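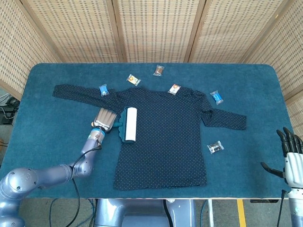
Dots, Dark Cloth and a Good Sticky Roller: The Closet Gallery

We use cookies to remember your settings and count visits. Accept / Manage choices

Navy with tiny white dots, long sleeves spread wide, teal table underneath, lint roller on the upper part of the body. I could look at a shirt laid out like that all afternoon! Add a few wrapped snack packets, one of them a blue one sitting right on a sleeve, and it's pretty much my idea of a good November.

Welcome to the closet gallery. Every fall we pull out the cold-weather clothes in Nustthorpe and go over them piece by piece before they get worn, and every fall I end up with far more to say than fits under a picture. So the notes have grown. They're grouped by the sort of thing you might have in your own closet, with whatever we've learned from doing it badly first.

Long-sleeved shirts in dark colors

My favorite thing to roll, and it isn't close. Dark cotton shows every speck, so you get to see exactly how you're doing as you go, and a shirt spread out flat takes no time at all once you have a rhythm.

Start near a shoulder and pull toward the hem in one long pass, lift, move over, do it again. Going back and forth like a paint roller feels productive but it puts half the fuzz right back where it came from. Lift at the end of each pass and you'll be done sooner.

Sleeves get their own turn. Pull each one out away from the body so it lies by itself, smooth it with the side of your hand, and roll from the shoulder to the cuff. Then flip the whole shirt over! I have skipped the back of so many shirts in my life, and the back is what everyone behind you in line is looking at.

Prints with small dots

Tiny white dots on navy are a lovely pattern and a sneaky one. A bit of lint can hide among the dots for weeks. What works for me is a low lamp from the side late in the day, when anything standing up from the cloth throws a little shadow and the printed dots stay flat. Dorin Tănase just runs his palm over the cloth with his eyes shut and finds more than I do.

If the dots are rubbery or raised, try the roller on the inside of the hem first and peel it away slowly. Ours have all come through fine, but old prints can be touchy.

Black sweaters

The big one. If you live with anything that sheds, this is where you'll spend your evening. A fresh adhesive sheet is full after a sleeve and a half, and you have to be willing to tear it off and start another. Gorazd Todorova was a stubborn sheet-saver until we put one of his rolled sweaters next to one of mine under the kitchen light, and now he goes through them faster than anybody.

Loose knits need a gentler hand. Press too hard and the adhesive grabs the yarn itself, and then you have a little halo of fuzz that wasn't there before. I barely lean on it and make more passes.

Pills (those hard little balls under the arms) won't come off with a roller at all. Shave them or comb them first, then roll up the crumbs. In that order, please - I did it the other way around for years and wondered why I was always doing the job twice.

Wool coats

Coats are where I bring out a brush. We have an old Lindqvist clothes brush with stiff bristles that came from a shop in Flollport, and it gets down into wool in a way that sticky paper never does. Hang the coat on a proper hanger, button it, and brush downward from the collar in short strokes. Pockets inside out! You will find tissues. You may also find bus tickets, a glove you had given up on, and enough sand to make you think fondly of July.

Collars deserve extra time. Hair gathers on the fold and under it, so flip the collar up, brush it, put it down and brush it again. I finish with one pass of the roller over the shoulders for whatever is left sitting on top.

Corduroy

Oh, I love corduroy. Roll along the ridges and then, on the second go, across them. Going along picks up the loose stuff, going across pulls out what has settled in the grooves. A slightly damp rubber glove works beautifully here too: stroke in one direction and everything bunches up into a little sausage you can pick off with two fingers. Very satisfying, and I will not be taking questions about how satisfying.

Otis Obi has brown corduroys that have been through this so often they've become a sort of mascot. He wore them to every session last fall and left cleaner each time.

Velvet, and other things I'm careful with

Velvet I do with a soft brush, always with the pile, and I keep the adhesive well away. Same for anything beaded or sequined, and anything with loose threads that could catch. For silk I use a dry, folded cotton cloth and a lot of patience. None of this is hard, it's just slower, and I like to save those pieces for the end when the radio is on and the rush is over.

Scarves and hats

Scarves are quick. Lay them out long, roll the length of one side, turn, repeat. If the fringe is tangled, comb it with your fingers before you start, or the roller will wind it up for you.

Hats are awkward until you put one over something round. A mixing bowl turned upside down does it, or your own knee. Abilio Valcárcel uses a cantaloupe when they're in season, and I have to say the fit is excellent.

The table

You want a surface with a bit of grip. On a slick tabletop the shirt travels along with the roller and you end up holding it down with one elbow. A covered table keeps everything where you put it, and the more of the garment you can spread out at once the nicer the job gets. Room for both sleeves at full stretch is a real luxury!

Color helps as well. Dark clothes on something bright are so much easier to read than dark clothes on dark wood. You can see the edges, you can see which parts you've smoothed, and a stray thread has nowhere to hide. Do give the surface itself a roll before you begin, though, and another between a light garment and a dark one. We once moved an entire white bath mat's worth of fluff onto a pair of black pants this way. It took ages to undo.

Height matters too. If you're bending, you'll quit early. Ours comes up to my hip and I can go for an hour without thinking about my back.

Rollers we keep coming back to

The plain kind: a handle and a roll of sticky white sheets. I've tried washable ones, and the gel ones are good for a quick once-over before leaving the house, but for a proper evening of it I want paper. I like a handle with a bit of length, and I like refills that go on without a struggle.

We had a Flama roller with sheets that tore on a diagonal, which suited me very well. The straight-tearing kind is fine too, as long as you fold over the corner of the last sheet so you can find the edge next time. Please fold the corner. Gorazd and I have lost whole minutes to picking at a roll with our fingernails.

Wide rollers are wonderful on coats and blankets and clumsy on cuffs. If you're only buying one, get the ordinary width.

Washing first or rolling first?

Both, if you can stand it. Before the wash, a quick roll gets rid of hair that would otherwise mat itself into the seams. After drying, a slow one finishes things off. Turn dark shirts inside out for the wash, keep them away from towels, and give them a hard shake before hanging. I used to think the shake was just something my grandmother did for the noise, and then I tried it against a sunny window and saw how much came off.

Check the pockets. All of them, including the tiny one. A single tissue can turn a load of navy into a snow scene, and I've had to roll 8 garments in a row thanks to one in a shirt pocket.

Snacks

Small wrapped ones are the best for a long evening. Nothing powdery, nothing that needs a fork. Dorin goes straight for anything salty and Otis can be counted on for something sweet, and between them the table never looks bare.

Folding and putting away

Once a shirt is clean on both sides, I fold it right there before it can pick up anything new. Buttons done up if it has them, face down, sleeves across the back, sides in, then bottom to top. Smooth as you go. A shirt that has just been rolled is already so flat and tidy that it almost folds itself, and a stack of them in a drawer makes me happier than it should.

Sweaters get folded too, never hung. Coats go back on wide hangers with some air between them. I tuck a strip of cedar in with the wool and swap it when I can't smell it anymore.

We'll be adding the blankets next, plus a long-promised set on felt slippers, if Abilio can be parted from his for an evening. If you have a roller trick or a fabric that's driving you up the wall, send it in. I read every note and I get very excited about them.

Contact the gallery | © Nustthorpe Closet Gallery | Back to top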